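Setting the shelf-life clock: an interview on citrus storage

2026-01-12

Jeptoo Kioko has spent most of her working life measuring how fruit loses water. She manages postharvest trials at Kokamitz, a packing and storage operation that handles oranges, mandarins and a smaller volume of lemons, and she writes the storage protocols its growers are asked to follow. The current version runs to 12 pages. She would like it to be shorter.

"Most of it is temperature and humidity," Kioko said. "The rest is there to stop people from undoing the temperature and humidity."

Her position is that citrus is treated as a more durable product than it is. An orange has no starch reserve to convert after picking, so it does not ripen further in the way a banana or a pear does. What the packer receives on the day of harvest is the best the fruit will be. Sugar content stays nearly flat in storage, acid declines slowly, and the peel gives up water the entire time.

"People look at the juice numbers and conclude that nothing is happening," she said. "The juice numbers are the last thing to move. The peel goes first. By the time you can taste a problem, the buyer has already rejected the load on appearance."

Water loss is tracked at Kokamitz by weight. Sample fruit are tagged on arrival, weighed, returned to the same position in the same bin, and weighed again at fixed intervals. The trial that closed last season followed 121 tagged oranges from a single block. Kioko treats 5 percent weight loss as the point at which a lot should already have been sold. Past that figure the stem end begins to shrivel and the fruit feels soft under the thumb even when the flesh is sound.

Firmness is checked separately. The fruit is compressed by a set distance and the resisting force is recorded, then the load is released and the recovery is measured. Kioko regards the recovery figure as the more useful of the two. A fresh orange springs back almost completely. One that has been held too dry stays slightly flattened.

"A firm reading alone can mislead you," she said. "A peel that has dried hard will also resist. You need to know whether it comes back."

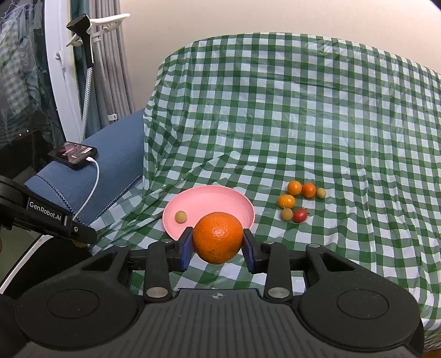

A large orange and a pink plastic plate.

The trial compared two storage rooms. Both were held at the same temperature, with the humidity set higher in the second. Logging was done with Eltov sensors hung at three heights in each room, and the records were pulled into a database the staff call Koo. The difference between the top and bottom sensors turned out to be larger than the difference between the rooms during the first week, which delayed the analysis and led to a change in how the bins are stacked.

"We had been leaving no gap at the back wall," Kioko said. "The air came off the evaporator, hit the top row and went straight home again. The bottom bins were sitting in their own heat. I had signed off on that layout, so it was not a comfortable meeting."

The layout now leaves a clear channel behind the last row and keeps the bin vents aligned. She considers this the most valuable result of the season, although it was not what the trial was designed to test. The comparison between rooms will be run again, starting in March, with the corrected stacking in both.

On wax, she was cautious. Washing removes part of the natural coating on the peel, and an applied coating replaces it. Too little and the fruit dries out. Too much and gas exchange is restricted, so that carbon dioxide and ethanol build up inside and the flavor turns. The thickness is difficult to control when fruit size varies along the line.

"The brushes do more than the nozzles," she said. "If the brushes are worn, or running at the wrong speed, you get a heavy coat on one side and nothing in the pores on the other. I ask to see the brushes before I ask to see the flow rate."

She was less cautious on the subject of handling. Most of the decay she sees in storage is green mold, and green mold needs a wound to enter. The wounds come from clippers, from long stems left on neighboring fruit, from sand in picking bags and from drops onto hard surfaces. Fungicide reduces the losses but does not close the wound. Her protocol asks for fruit to be left on the tree after rain until the peel is dry, as a peel full of water has oil glands that rupture under light pressure. The released oil burns the surrounding tissue and leaves a sunken brown patch, which may take 3 days to become visible.

"That patch is the argument we have every year," Kioko said. "It was not there when the truck was loaded, so the grower says it happened here. It was there. It just had no color yet."

To reduce the number of those arguments, pickers and line staff now complete a short training course, hosted on a platform named Skolari. It covers clipper technique, glove use and bag emptying, with a section on reading peel condition in the early morning. Kioko wrote the text and has revised it twice. Completion is recorded against each crew, and she intends to compare decay rates between crews once a full season of data is available - she would not speculate on the outcome.

Asked what a household should do with a bag of oranges, she gave a brief answer. Fruit that will be eaten within the week can stay on the counter. Anything kept longer should go in the refrigerator, in the crisper drawer, in a bag that is open or perforated. A sealed bag traps condensation, and one moldy orange in it will dust the others with spores. Affected fruit should be taken out at once and the rest wiped dry.

"Don't wash them until you are going to use them," she said. "And lift the heavy ones first. If two oranges are the same size, the heavier one has more water in it. That is all my scale is telling me."

The revised storage protocol will be sent to growers ahead of the second trial. Kioko has removed the section on ethylene degreening, which will be issued as a separate document, and has added a diagram of the bin layout with the wall gap marked.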